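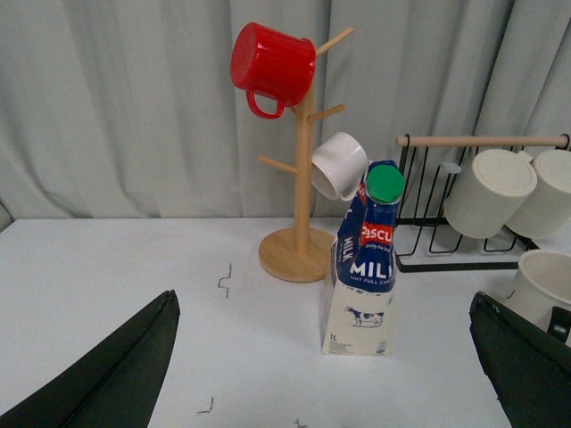 Switching our small café to bulk rice and milk powder, how much should we order at first?

Posted by Tirireck

Hello everyone, I've been reading this board for ages and finally have something to ask! We run a little breakfast and lunch place, and until now I've bought rice and whole milk powder from the cash and carry whenever we ran low. That worked fine when it was mostly coffee and toast, but since we added rice pudding and a daily rice bowl we go through a lot more, and I'm tired of driving across town twice a week with the back seat folded down.

A wholesaler called Gornis has sent me a price list. The rice comes in big sacks and the milk powder in lined paper bags, and the price per pound is quite a bit better than what I pay now, but they want a minimum first order of $3000 before they'll deliver free. After that the minimum drops. My storeroom is small (really a wide hallway with shelves, if I'm being fair to it) and it gets warm in July. I'm worried about milk powder going clumpy or stale before we get through it, and I've heard stories about weevils that I'd rather not repeat before lunch.

Is it silly for a place our size to buy this way? And does anyone know whether suppliers will bend on the first order, or is that a rude thing to ask? I've never dealt with a wholesaler for dry goods before, only for coffee, and our coffee man is so easygoing that I don't think he counts. Thank you so much in advance!

Posted by Prollanlow

Not silly at all, we did the same thing when our bakery got busier and I wish we had done it sooner. And please do ask about the minimum! It isn't rude, they hear it every day. When I started with my supplier I asked if I could split the first order into two deliveries, and they said yes before I'd finished the sentence. You may have to pay for the whole order up front, or they may charge you for the second drop, so get that part in an email.

Before you ring them, write down what you really use. I kept a sheet taped to the inside of the pantry door for 4 weeks and made everyone mark it each time they opened a new bag. My guess beforehand was miles off. I thought we used much more milk powder than we did, and much less rice, and I would have ordered exactly the wrong way around.

For the rice, long grain white keeps very well if it's dry and off the floor. Brown rice is another story because of the oil in it, so buy that in smaller amounts even if the big sack looks like a bargain. Tip the sacks into food-grade bins with tight lids, put the date on the lid, and finish one bin before you start the next. We wash and fully dry each bin between fills. I keep a scoop in each one so that a damp one from the sink never goes in, which used to happen at our place more than I care to admit.

Milk powder is the fussier of the two. Whole milk powder has fat in it and will start to smell a bit like old crayons when it turns, and a warm hallway won't help. Skim keeps longer, if your pudding recipe can stand it (mine can, with a little extra butter at the end). Ask Gornis what best-by date is on the lot they'd be sending you, and say you'd like to know before it goes on the truck. A good supplier won't mind one bit. Also ask for a sample of the rice and cook it the way you'd cook it on a busy morning, then leave it in the warmer for as long as you normally would. Some rice is lovely fresh and turns to paste after an hour.

Good luck, and I hope the rice bowls keep selling!

Posted by Obradović

check if another cafe near you wants to go in on the order. We share with the sandwich shop next door, one invoice, they pay us their part the same day. Works fine.

Posted by Tirireck

Oh, thank you both, this is so helpful! The sheet is going up on the door tonight. I hadn't thought of sharing, but there's a lunch counter down the street that does a lot of rice and I'm friendly with the owner, so I'll walk over after we close at 4 and see what she says. I'm also going to ask Gornis about skim and about the dates.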